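Varkell Releases Sotis, a Method for Teaching Robots to Handle Cloth from Hand-Held Demonstrations

FULTANMONT, 2025-02-23 — We've been itching to share this one, and today we finally can. Varkell is releasing Sotis, our method for teaching robot arms to pick up and fold soft things, along with the demonstrations we trained it on and a paper that explains what worked and what didn't.

If you've ever watched a robot try to fold a shirt, you know the trouble. Cloth never lands the same way twice! A mug stays a mug wherever you put it down, but a dropped towel has a new shape every time, and the corner you want is usually underneath. For years the usual answer was to sit a trained operator at a control station and have them drive the arm through the job, over and over, which is slow and pretty hard on the operator's patience.

We went the other way and handed people the gripper. You hold it, you do the chore, and the camera on the tool records what the fingers are up to. Our collectors work in the big open room here in Fultanmont with everybody else coming and going, and we like it that way (a policy that has only ever seen a blank wall gets confused the first time someone walks past).

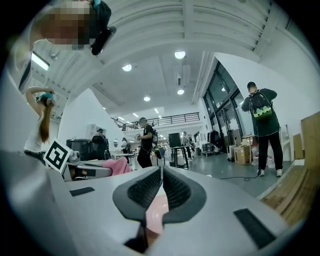
Joar Ljungberg
Research Lead, Manipulation, Varkell

I joined this project thinking the fingers would be the easy bit. They were not. We started with stiff ones, and they were great at pinching a folded edge and hopeless at everything else, so we moved to soft pads with a textured inner face and began again from scratch. That cost us most of a season, and I'd do it again tomorrow.

The square black-and-white marker on the gripper gives our software a fixed reference on the tool itself, and the software throws out any recording where it can't keep track. We were far too generous with that filter early on. When we tightened it up, we lost a painful number of demonstrations and the results got better anyway, so if you're building something similar, be picky sooner than we were.

Now for the result. We trained on 2,000 demonstrations of picking up and folding crumpled cloth, then ran the policy on an arm fitted with the same fingers, using 33 pieces of fabric it had never come across. It did clearly better than the version we trained on operator-driven recordings alone, and the gap was widest on thin, slippery fabric. We also tried training on half the set, about 1,000 demonstrations, and were surprised by how well that held up on plain towels. It fell apart on sleeves. Sleeves are still our nemesis, and the paper has a whole section of failures if you enjoy that kind of thing (I do).

What Sotis can't do yet is recover nicely after a bad first grab. It tends to hang on and keep going when it ought to let go and look again. My colleagues on the Wegener project, our second team working on soft objects, have some ideas about that, and we'll be testing them together over the next few months.

The demonstrations, the training code and the drawings for the finger pads are free for research use starting today. We're also opening the doors in April for 2 hands-on days in Fultanmont, where visiting researchers can pick up a gripper, record their own demonstrations and take the data home. Bring a sweater you don't mind seeing folded badly!

About Varkell
Varkell develops methods and tools for robot manipulation of soft and flexible objects. The company is based in Fultanmont.

Press contact
Varkell Press Office, Fultanmont
Interviews with Joar Ljungberg are available on request.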